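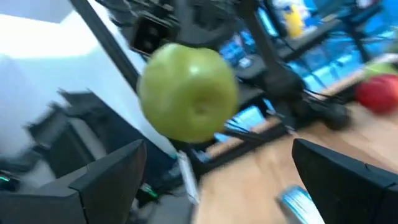 Tenside is a program for laying out church magazines. Not newsletters for business with a cross stuck on, proper parish mags – service times, rotas, the letter from the vicarage, adverts for the chimney sweep. We've run it since March on the magazine for the Trerbridge churches and I promised a write-up ages ago, so here goes, quickly, October copy is due. Colour first as everyone asks. A green apple, a shiny yellow-green one with that pale highlight near the top, is exactly what used to come out of our old set-up as a khaki ball. Harvest issue every year, khaki. Tenside's print preview shows you the duller green you're going to get before you send the thing off, and you can nudge it. Worth having for that if you do colour covers. If you're black and white throughout, skip it.

29 Sep 2025 | Parish Mag Desk, Trerbridge
Print this page | E-mail to a friend

What you get. A download, a set of templates, a year of support by e-mail. Comes from a firm called Amarasinghe, who also do hymn sheet software (not tried it). Installed without fuss on the office laptop, which is old and slow and complains at everything. Didn't complain at this.

We came from Ivomberg. Plenty of you are still on Ivomberg, I know, I get the e-mails. It was fine. It was fine for years. Then the updates dried up and the fonts started going funny in the PDFs and the printer kept ringing me.

Importing old issues – mixed. Text comes across. Pictures come across. Boxes round things do not, and every advert of ours has a box round it, so that was two evenings gone. Captions landed at the bottom of the page in a heap. Do your adverts fresh in Tenside and don't bother importing them, is my advice.

The templates. A5 booklet, A4 folded, A4 stapled down the side, and a single sheet for the weekly notices. A5 booklet is the one most people will want and it's the best of them. Margins are sensible. Type is big enough for our readers, who do write in when it isnt. The headings come in a swirly font that looks like a wedding invitation, change it straight away, it's under Styles and not under Fonts. Took me far too long to find that.

The rota tool. Right, this is the clever bit. You put in your readers, sidespeople, flowers, coffee, and it makes a table that fits the page. Swap two names and the table sorts itself out, no dragging of lines. Will also warn you if the same person is down to read in two churches at the same hour. Caught me out the first month. What it won't do is cope with a service that moves. We have a roaming evening communion, different church each time, and Tenside wants every service to live somewhere. I've got round it by inventing a church called "See below". Not ideal.

Church calendar is built in, with the Sundays named for you. Two versions to choose from, "Trinity" counting or "Ordinary Time" counting, and you pick once at the start. Pick carefully as changing later means retyping. Saints' days are there but you get the lot or none, and the lot is a great many saints.

Page numbers. Booklets need pages in multiples of 4, as anybody who has done this job knows from bitter experience, and the program tells you how many over or under you are all the time, bottom right corner. Such a small thing. I love it. There's a stock of fillers for when you're short – prayers, a wordsearch, line drawings. The prayers are good. The wordsearches are very easy and one had Ezekiel spelt wrong so check them.

Working with other people, hmm. It says on the website you can share an issue. You can, but only one person at a time can have it open, and if they go off to make tea with it still open you're locked out until they come back. Our Sunday school page comes in by e-mail as a Word file and gets pasted in, same as ever. Pasting is clean at least, no odd spacing.

Sending to print. We do 500 copies. Exports a PDF with the pages in reading order or already paired up for folding. Ask your printer which they want, ours wanted reading order and I sent the other and we had a conversation. Files are small enough to e-mail. There's an online version as well for the website which turns pages with a little rustling noise. Noise can be turned off. Turn it off.

Help. The manual is thin and in places describes buttons that have been moved. E-mail support very good though, replies next morning mostly, polite, clearly someone who knows what a benefice is. No phone number that I could find.

Cost. It's a yearly licence and it isn't cheap for a small church on its own. Check their site for the current price as I gather it's going up. We split it across the group and nobody grumbled much. If the licence lapses you can still open old issues but not make new ones – I asked. Adverts cover ours, just.

Would I go back to Ivomberg? No. Would I tell a one-church mag with six pages and no adverts to buy this? Also no, use whatever came with your computer. For a group like ours with rotas all over the shop and a colour cover, yes. Try the free trial on a real issue, not the sample one, the sample has no adverts in it and so tells you nothing.

Haven't tested it on a Mac. Haven't tried the mailing labels eiher, will do that before the Christmas number and add a note underneath.

Shared 971 times | 4 comments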